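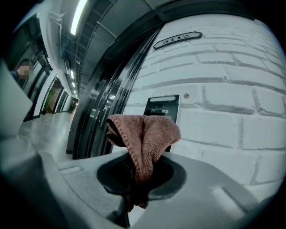 5112 室门外走廊,红褐色超细纤维毛巾,后方为白漆砖墙、房间号牌和黑色门禁终端。

Lakham 走廊表面清洁与维护项目 阶段进展报告
报送:Bakalis 基金项目管理处
实施地点:Arkeswood 楼

本报告覆盖上次拨款之后至本期截止日的工作。内容包括墙面附属设备的清洁、毛巾的更换与洗涤、白漆砖墙的表面检查,以及经费使用中需要说明的事项。房间内部的清洁由各使用单位自理,不在项目范围内。

工作范围的调整

立项书中的清洁对象写作“走廊墙面可触及部件”,实际执行时发现该表述过宽。经与楼宇管理方书面确认,本期按下列口径执行:门禁终端、墙装面板、房间号牌、门框竖边及门把手周围区域列入清洁清单;吊顶以下的线槽、灯具、烟感不列入,由消防和电气维保单位处理;走廊绿植的叶面除尘改为随地面清洁一并完成,不单独记录。

按此口径重新登记后,清单内共有 128 处部件。登记以房间号为索引,同一房间门外的终端和面板分别编号,号牌与其所在墙段合并编号。旧台账中有若干条目只写了“门口”,无法对应到具体部件,已全部作废重录。

清洁方法

门禁终端及类似的墙装面板一律干擦或微湿擦,不喷淋。清洁液先喷在毛巾上,毛巾以手握不滴水为准,再接触面板。擦拭方向由上至下,面板与墙体之间的缝隙用毛巾折边带过,不用硬物剔刮。面板表面如有按键或读卡区,擦拭时轻压,避免误触发。误触发一次即在记录表备注栏写明时间,以便安保室核对门禁日志。

号牌用另一条毛巾,先干后湿。号牌边框与砖墙之间积灰较多,湿擦容易把灰带到白漆上形成灰线,因此先干擦一遍,再用拧干的毛巾收尾。白漆砖墙本身只作局部处理:手印、推车擦痕和胶带残留分别记录,灰缝处不使用研磨类清洁剂。

门上张贴的通知不由清洁人员揭除。通知到期后由张贴单位自行取下,胶带残留再由本项目处理。5112 室门上现有一张用红色胶带固定的纸质通知,已按此规则登记为“在贴”,该门板的胶痕检查顺延至下一周期。

毛巾

立项时采用的是普通棉质抹布。8月的对比试用之后,改为超细纤维毛巾,由 Nunley 供货。试用比较了掉绒、留痕、拧干后的残水和多次洗涤后的变形四项。棉布在深色面板上留下的浮绒较明显,尤其是侧光条件下;超细纤维毛巾掉绒少,但对洗涤要求高,与棉织物混洗后表面会粘附绒毛,效果反而不如新棉布。

目前的做法是按颜色区分用途。红褐色毛巾只用于墙装设备和号牌,不用于门把手、门框,也不进入卫生间区域。用后统一投入带盖的周转箱,单独洗涤,不加柔顺剂,低温烘干。包边开线或绒圈大面积倒伏的毛巾即行降级,降级后剪去一角,仅供地脚线使用。

供货方面有一项偏差:第二批到货的毛巾与首批色差较大,混放时操作人员难以快速区分用途。已与 Nunley 协商换货,换货未产生额外费用,但造成一段时间内库存偏低,期间部分墙段的湿擦改为干擦。相关墙段在台账中有标注,补擦工作已列入下期计划。

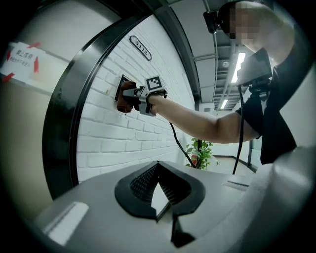
Grigoris Gavalas 撰写 | Lakham 项目现场组 | 2/10/24

执行情况

本期累计形成擦拭记录超过 1,000 条,记录表已扫描归档,原件存放在现场组。每条记录包括部件编号、操作人、毛巾用途色、干擦或湿擦、擦后目视结果。目视结果分为合格、需复擦、需报修。需复擦的部件在同一班次内处理,不跨班;需报修的部件转管理方,本项目只跟踪回复时间,不参与维修。

清洁周期按触碰频率划分。门禁终端和常用面板为高频类,每个工作日一次;号牌和墙段为低频类,按月安排。5112 室所在的走廊段通行量较大,墙装面板列为高频类,砖墙面列为重点观察段。该段白漆在面板周边的光泽与远处墙面不一致,初步判断与历次湿擦范围超出面板边缘有关。现已要求湿擦时毛巾不越出面板外沿,墙面如需处理,另行填表,另用毛巾。

本期转报修的部件共 11 处,以面板松动为主,其余为号牌一侧翘起、门框竖边漆面剥落。管理方已处理大部分,未处理的部件在清单中暂停湿擦,仅作干擦。暂停期间如面板松动加剧,操作人员应停止接触并在当班内上报。

砖墙漆面检查

白漆砖墙的检查按墙段进行,用斜向手电光观察,记录起皮、裂纹、灰缝脱落和污迹。灰缝较深的墙段易积灰,擦拭时毛巾绒圈会被砖边钩住,造成包边拉伤。现场组试过把毛巾折成窄条沿灰缝拖动,速度慢,且容易在灰缝转角处留下湿印,这一做法未列入规程。当前规程仍为软毛刷除尘,毛巾只用于砖面。

漆面补涂不在本期经费内。检查结果已整理成墙段图,交管理方作为年度粉刷的参考。图中未标注色号,原因是管理方未能提供上一次粉刷的材料记录。若需要补涂而色号仍不明确,建议先在不显眼的墙段试涂。

培训与抽查

现场操作人员的培训安排了 2 次,内容为毛巾含水量控制、面板边缘的擦法和记录表填写。培训后抽查显示,含水量控制掌握较好,填写环节问题较多,常见的是把墙装面板误记为门禁终端。两者外观接近,且部分房间门外只有其中一种。抽查人员建议在记录表背面附部件简图,已采纳,新表在下期启用。

抽查由非当班人员完成,方法是用干净的白布在面板四角各擦一下,观察是否带灰。四角中下沿带灰的情况最多,与由上至下擦拭、收尾时毛巾折面已脏有关。规程因此补充一条:擦下沿之前翻换折面。

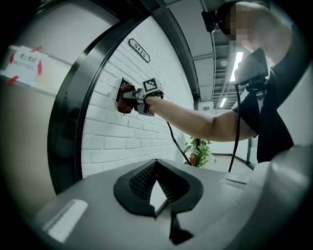

Apostolos Moschos 在审阅初稿时提出,翻换折面的要求应当写进记录表,仅写在规程里不够,操作人员现场看的是表;他同时要求把干擦和湿擦的毛巾分箱回收,理由是干擦毛巾里的浮灰遇湿后结块,洗涤后仍有颗粒,再擦面板有划伤的风险。

上述两条意见现场组均接受。记录表已增加“折面”一栏,打勾即可,不要求写次数。分箱回收需要增购周转箱,费用可在耗材科目内调剂,不申请追加。洗涤单位尚未确认能否按箱分洗,若不能,干擦毛巾在投箱前先在室外抖尘,作为过渡措施。

经费使用

耗材支出低于预算,差额主要来自毛巾换货期间的采购延后,预计下期回到计划水平。人工支出与预算基本一致。检查用手电及软毛刷已一次购齐,本周期内不再发生。墙段图的绘制由现场组自行完成,原列的外包制图费未使用,申请转入下期培训科目,调剂申请单随本报告一并报送。

未决事项

部件编号与管理方资产编号的对照尚未完成。管理方的资产表以设备型号为序,本项目以房间号为序,两表合并需要逐处核对,且部分面板在资产表中查不到对应条目。对照完成之前,报修单上同时填写房间号和部件类型,不单独使用项目编号。

面板材质与清洁液的相容性,目前仅有供货商的口头答复,书面说明已催要。收到之前维持现用的中性清洁液和现行稀释比例,不更换品牌,也不使用含醇湿巾。个别使用单位自备含醇湿巾放在门口,已请管理方发通知劝止。

下期安排

补擦换货期间改为干擦的墙段;启用新记录表;完成编号对照;复查面板周边漆面光泽差异,在固定位置、固定光线下对比。5112 室门上的通知取下后,补做门板胶痕检查。墙段图随复查结果更新,更新版连同下期报告提交。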